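The Sock Shelf

In Rakville, if you come home from the hospital in winter, there is a fair chance somebody will hand you a pair of socks. They will be thick, fuzzy and rolled into a ball, and the ball will probably be tied with a ribbon.

The socks come from a shop on Binton Street called Drisholm, which sells yarn, buttons and sewing machine parts. Yuk-lan Shih has run it for eight years. In her second winter there she set a basket by the register and asked customers to drop in a new pair of warm socks when they bought one for themselves. By March she had 115 pairs and no plan for them. She called the hospital, and a nurse on the second floor told her to bring them all.

Last winter the count was 800.

Most of the work happens in the back room on Wednesday evenings, after the shop closes. Two long tables are pushed together. Socks go in at one end and come out at the other as bundles, ready to be boxed and driven across town. The rolling is simple. Lay one sock on top of the other, start at the toe, roll toward the cuff, and fold the last cuff back over the whole thing. A thin cotton pair makes a roll the size of an egg. A fuzzy pair doesn't hold its shape and needs a ribbon or a piece of string.

The wrapping is where people differ. There used to be a rule that every bundle got the same clear bag. That lasted one season. Now the group uses whatever has been saved, and what has been saved is mostly packing material from yarn deliveries. Bubble wrap is popular. It keeps the dust off, and on the pediatric floor it is half the present. Ribbon comes from the end-of-roll bin in the shop, in any color nobody bought enough of.

The boxes are cut down before they are filled. Shih takes the flaps off with a utility knife and trims the walls so that the bundles sit a little above the edge, or close to it. A deep box means digging, she says, and people who are digging with one hand and holding a coat with the other tend to take the first thing they touch. In a low one they can look over the whole lot and choose. She packs the big gray fuzzy pairs toward the back and lets the small ones find their own gaps.

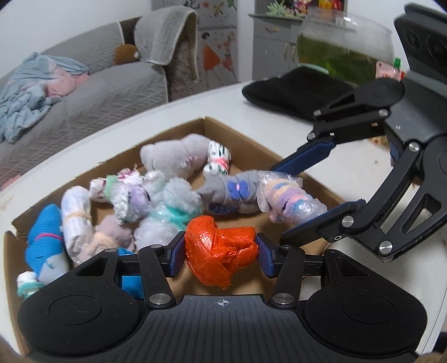 Choosing is the part that matters, according to Lu, who got a pair two winters ago and still wears them to bed. Everything else that week was decided by somebody else, Lu said, down to what time the lights went off, and then a box came around and there was a whole minute of deciding between purple and gray.

The group has learned a few things about socks. Wool is warm but many people find it itchy, so wool pairs go in a separate box with a card. Anything with a tight elastic band is set aside, as swollen ankles are common on the wards. Pairs with stitched patches or frills are always the first to go, and adults take as many of them as children do. Plain black dress socks stay in the box until the end, and the group has stopped accepting them.

Size is a bigger problem. Donors buy what they would wear themselves, and the back room fills up with mediums. In the fall Shih puts a list in the window with what is short, and for the last three years the list has said the same thing: large, extra large, baby. She now spends part of the donated cash on those, buying at the clearance sales after the holidays and storing them over the summer on the shelf above the zippers.

Storage is the other thing she gets asked about. Sealed plastic is fine for a few weeks, she says, but she won't leave knits in it through a humid summer. The off-season stock is kept flat and unrolled in pillowcases with the tops folded over. Rolling waits until October. A pair that has been rolled tight for six months comes out with a crease across the instep, and the cuff on the outside can stretch.

This year the first delivery was 328 pairs, loaded into the back of a station wagon in boxes of whatever size the grocery store had that week. The next one goes out when the tables are full again.

Drisholm takes new socks at the register during shop hours. Leave the tags on so the size can be checked. Ribbon is welcome too, in lengths of up to a yard.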